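Clearing and Cleaning a Glass Patio Table
Furnival Residents' Guide, Sheet 11

Residents are asked to clear shared patio tables after each use. Set printed sheets and small packets aside first – paper left on textured glass will stick once it is damp. Carry cups indoors upright, with the lids on.

Brush crumbs toward one edge, then wash the top with mild soap and a soft cloth. Work in small circles so that the cloth reaches into the ripples. Rinse and dry the rim last.

A rippled glass top with papers and a lidded cup still to be cleared:
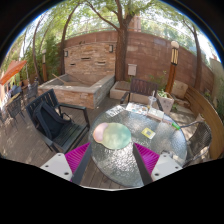
Ebise Tamiru adds that an old toothbrush lifts dried juice from the pebbled surface better than any cloth, provided the glass is in shade.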